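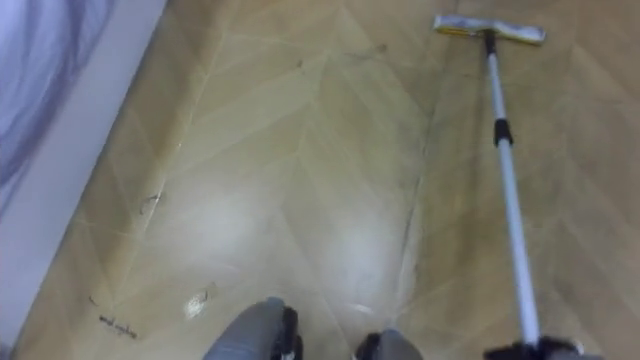 School of the Built Environment, Sornero College – Building Physics Group

Indoor humidity in a naturally ventilated flat: second-year project report

1. Background

The Drarneck building in Zomthorpe is a former wool store converted to flats. The walls are solid brick, and the conversion added internal insulation on the street side only. Ventilation is by trickle vents in the window heads, with extract fans in the kitchen and bathroom. Timber finishes are used in most of the living rooms.

Relative humidity in buildings of this type is usually discussed in terms of winter condensation. Summer conditions receive less attention, although warm outdoor air can carry a large amount of moisture into rooms with cool masonry surfaces. The project set out to record temperature and relative humidity in one flat during July and to find out how far the indoor moisture content followed the outdoor value.

2. Method

Four loggers were used. One was placed in each of the living room, bedroom and bathroom, and the last was fixed in a ventilated screen on the north side of the building. The indoor units stood on shelves at chest height, away from direct sun and away from the trickle vents. The bathroom unit had to go on top of the cabinet, closer to the ceiling than we wanted. Its results should be read with that in mind.

Each logger stored temperature and relative humidity at intervals of 600 seconds. A shorter interval was tried on the bench and gave no extra information at the time scale of interest, while filling the memory faster. The clocks were set from the same laptop before installation.

Before the test the loggers were placed together in a sealed box over a saturated salt solution and left overnight. The bedroom unit read slightly high against the other three. A fixed offset was applied to all its readings. No attempt was made to correct for any variation of the offset with temperature, as the box could only be held at room temperature.

The occupants kept a simple diary of showers, cooking, laundry and window opening. They were asked to note the time to the nearest quarter of an hour. The diary was good for showers and poor for windows.

3. Data handling

The loggers were read out with Nina, the department's in-house logging package, and exported as text files. Each logger returned over 2,000 readings. The first 600 readings in the combined set were discarded to allow the sensors to settle after being moved.

Nina writes the time stamp in local time by default. The first export was therefore an hour out against the weather record, which is kept in GMT. The error was found when the outdoor temperature peak appeared too late in the afternoon, and the files were exported again.

Relative humidity depends strongly on temperature, so it is a poor basis for comparing rooms. All readings were converted to vapour pressure using a standard approximation for saturation over water. The difference between indoor and outdoor vapour pressure, referred to below as the vapour excess, was then calculated for each room.

4. Results

Living room vapour pressure followed the outdoor value closely on most days. The response was delayed and the short outdoor peaks were smoothed out. On dry afternoons the vapour excess fell close to zero. It rose during the evening, when the diary shows cooking and the occupants at home, and declined slowly overnight.

The bedroom showed the opposite daily pattern. Vapour excess rose from the time the door was closed at night until early morning, then dropped quickly. The drop is clear enough that the time of opening the door can be read from the trace on days when the diary is blank.
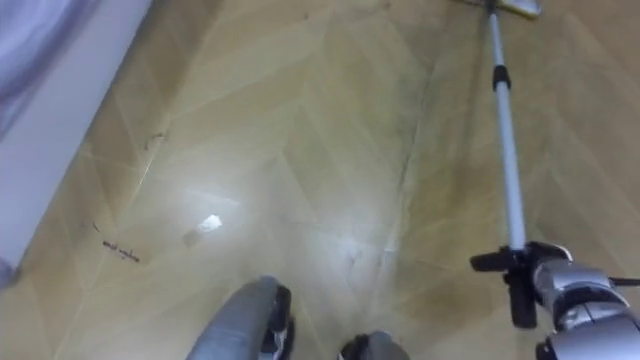
Figure 2. Chevron-pattern floor finish with mop.

In the bathroom the trace is dominated by showers. Each one gives a sharp rise followed by a decay that can be fitted by a single exponential over its first part. The later part of the decay is slower than the fit. The likely cause is moisture released by towels and plaster, but the project had no means of separating the two. When the bathroom door was left open a smaller peak appeared in the bedroom one or two readings later.

One Tuesday stands out. Outdoor vapour pressure rose steadily through the morning ahead of rain, and all three rooms were below the outdoor value until the evening. Opening windows in these conditions adds moisture to the flat – a point that the usual advice to residents does not mention.

5. Limitations

A single flat was studied in one month. Air change rates were not measured, so the moisture production rates implied by the vapour excess cannot be calculated with any confidence. A tracer gas test was planned and dropped for lack of equipment. Surface temperature on the brick walls would also have been useful, particularly behind the wardrobe in the bedroom, where air movement is poor.

The moisture buffering of the furniture and finishes has been treated as part of the room response. Timber, plaster and textiles take up and release water vapour at different rates, and a model with one time constant cannot represent them all.

6. Further work

The loggers should be left in place through a heating season at the same interval. Window contacts would replace the weakest part of the diary. A second flat on the insulated side of the building would allow the effect of the lining to be examined, provided that the occupancy is similar.

The raw files and the Nina export settings are held on the group drive.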